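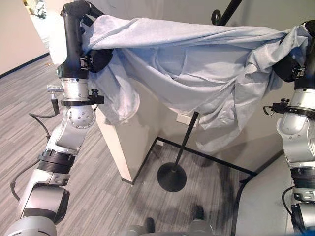 Clandiseo kit, trial notes, June

Started a little after 9:30 this morning. I'm putting everything in here so whoever writes up the purchase request doesn't have to dig through my chat messages again.

What we're looking at: Clandiseo is Iltska's add-on for two-arm setups that handle fabric. You get the grasp planner, the teleop recorder, a set of wrist brackets we don't need, and a license key that took me most of yesterday to get working. Price is $2,480 for the kit, then $1,725 a year if we want updates and phone support after the trial. Nostetthorpe wants the same bundle for their site, so Iltska may come down a bit if we order together. I'll ask.

Blue cloth first. I like this one for testing because it's fuzzy and it sags all over the place, so the planner has to deal with real folds. Corner-to-corner hold, both arms up, then shift the whole thing sideways. The planner wants to pull the top edge tight as soon as it thinks it has two corners, and I'd like a slower ramp there. There's a setting called edge tension that goes from 1 to 10 with no units (thanks, Iltska). I've got it on 3. The manual recommends 6, but 6 looks like a lot of pull to me for a soft fabric.

Grasp depth is the other one to watch. The default goes in deep and bunches up the corner, which is fine for carrying and a pain if you want to lay the thing down flat afterward. I wrote to support asking if depth can be set per arm. Their answer came back before lunch - yes, but only in the config file, and you have to restart the recorder after. OK, I can live with that.

Moved on to the chaise after that. White cloth, white pillows, pale seat, pale wall behind it, and I want to know how the segmentation copes when everything is close to the same color.

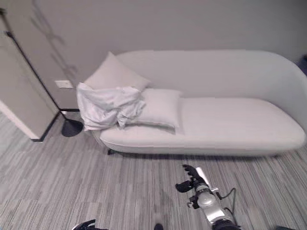

The preview window draws an outline around whatever it thinks is cloth, and with the default threshold it kept wanting to add the pillows. Bringing the threshold up helped some, but then the outline got jumpy around the wrinkles. I saved both profiles under chaise_a and chaise_b. Please don't overwrite them!

The recorder is the part I'd pay for. We're at 177 episodes since the trial started and the files open cleanly in the Chung viewer, no conversion script, which was my biggest worry going in. Tagging is quick too. I'd still like an undo button for a bad tag (right now you edit the text file by hand, and I've already messed that up once).

Still to do:
- rerun the blue cloth with edge tension at 4 and 5
- try a darker throw on the chaise
- ask Iltska what happens to our recordings if the license lapses
- check the cable loops on both arms before the long session

Trial key runs out in eight days. I'm leaning yes on the kit and undecided on the yearly plan.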